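This site uses cookies to remember your display settings. Accept / Manage

Workshop notebook – finishing bench
May, entry begun 8:40 am

Third coat on the Vesska test boards went on last night. Surface still tacky at the end-grain corners, hard everywhere else. Room held at 68 F, humidity higher than I would like. Left the boards on the rack for another day.

Oil comparison, continued. Wurach hardening oil against the Kemppainen linseed blend, same stock, same sanding schedule (120, 180, 240). Cure time before handling: Wurach 36 hours, Kemppainen still marking under a thumbnail at that point. Coats to an even sheen: 3 for both. The Kemppainen yellows more on pale wood. On darker stock I could not tell the boards apart without turning them over to read the pencil marks.

Rub test on the Clastuston rig, felt pad, plain water. Wurach board ran to 1,860 strokes before the sheen broke. Stopped the Kemppainen board at 1,000 – pad had worn through at one edge and the count after that would mean nothing. Rerun with a new pad before anyone quotes the difference.

Raised grain after the water test on both. Light pass with 400 took it down. Next set should be wetted and sanded once before the first coat, which I skipped this time to save a day.

Turned ware: end grain and long grain meet twice around the wall, so one coat never takes evenly. Wipe on, wait 15 minutes, wipe off, then go back over any patch that has gone flat. Floor of the bowl needs less oil than the wall. Tool marks show more under oil, so sand the floor last and check it in raking light.
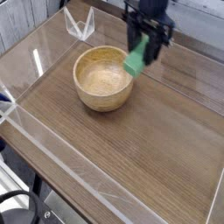
Light wooden bowl, faint turning marks on the inside floor.

To do: new felt pads, relabel the oil cans with opening month, oily rags into the water bucket – not the bin.

Last updated: May, 4:15 pm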